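Open day at the Olleck workshop

Posted in: Automation, Site visits

I drove out to the Olleck open day on Sunday, mainly to see the two-arm bench they have been writing up in their newsletter since June. What follows is from my notes, with the marketing material left out. I build conveyor controls for a living and have very little background in arms of this class, so corrections are welcome in the comments.

Getting in

Doors opened at 10 am. The workshop is the rear unit of the Tuhiwai building, and the signage only starts once you are already in the car park. Sign-in was a sheet on a clipboard. Safety glasses were handed out, although at the speeds I saw during the day I doubt they were strictly needed. The front half of the unit was given over to a display of older Wilik feeders, which I have seen before and skipped.

Merle Sheehan ran the bench session. She does the integration work and answered questions directly, including the ones where the answer was "we don't know yet". Ewan Halliday looked after the operator station and kept the queue moving.

What they are trying to do

The project is called Bilivholm. The aim is bench sorting of returned office and network gear, mixed in with whatever personal items people leave in the return crates. Rigid boxes are considered solved, or close enough. Soft goods are workable. Cables are the hard part, and most of the talk was about cables.

Merle's explanation was that a cable has no fixed shape to plan a grasp against, and that in a pile you can't easily tell which visible section belongs to which cable. Pull on one and you move four others. If one end is still plugged into a piece of equipment, you move the equipment as well. A human sorter handles this by holding the box with one hand and working the plug with the other, and that is the case for having a second arm.

At present the arms are operated by a person for most of the cable work, and those sessions are recorded and used for training. The trained controller is then tried on simpler layouts. I asked what proportion of cable tasks it completes unassisted and Merle declined to give a figure, on the grounds that it depends almost entirely on how the pile is laid out. Fair enough, but I would have liked a number for even one standard layout.

Gripper choice

Both arms carry a plain two-finger gripper. I asked about suction, given how much returned gear has a flat lid. They tried it and dropped it: fine on enclosures, no use on cable or fabric, and a tool changer would add mass at the wrist that they would prefer to avoid. Fingers are the compromise. Ewan said finger pads are treated as a consumable, and he keeps spares in a drawer at the operator station.

Cable management on the arms themselves

This is the area I know something about, so I spent more time on it than most of the visitors. Each arm has a purple cable run externally, up over the wrist in a high arch and back down past the elbow, with a generous loop beside the base. My first reaction was that it would foul on something. Merle's view is that a long free loop puts less strain on the connectors than a tight run clipped to the links, and it can be swapped without dismantling anything. I would still want a strain relief at the base end, and a check of the arch clearance to the back wall at full reach.

The table sits in an aluminium extrusion frame, and the small connector units with their red wiring are down low at the front, under each base. Easy to get at with a screwdriver. I have serviced plenty of equipment where they weren't.

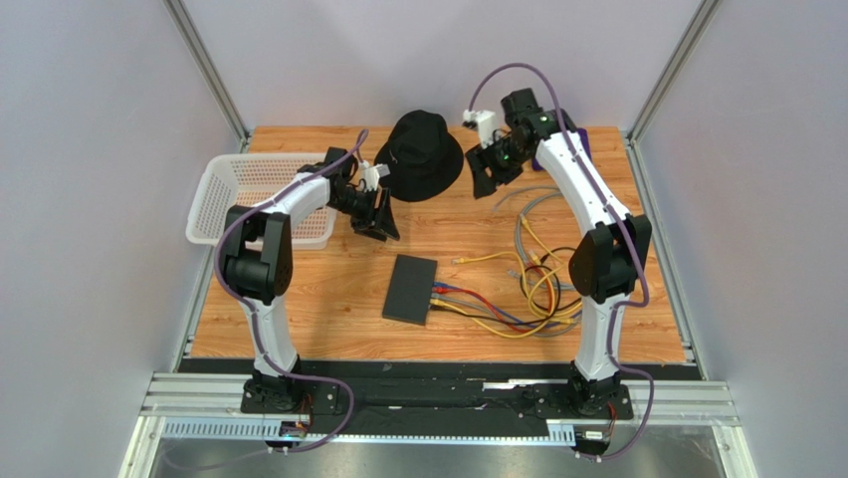
The cable session

The demonstration slot was 30 minutes and the group was small enough that everyone could see. The black box at the front still had its blue, red, yellow and black leads plugged in on the right-hand side, with the rest of the pile spread out from there. The perforated white basket was at the back left, and a bucket hat had gone in as the soft item.

Ewan drove for the first part. The motion is slower than I expected, and most of the time goes on approach angle. Latching plugs are a nuisance for two fingers, as the tab has to be pressed while the body is being drawn back. Questions from the group were mostly about cost, which Olleck would not discuss.

Things I would follow up

Whether the controller has been tried with all the leads in one colour. Most of the gear I see comes back with grey or blue throughout, and I would expect that to be a good deal harder.

How often the wrist wiring fails. Merle said it has been replaced but didn't have the maintenance log to hand.

Noise. I forgot to bring a meter.

Parking fills early, so if you are going to the next one, use the side street.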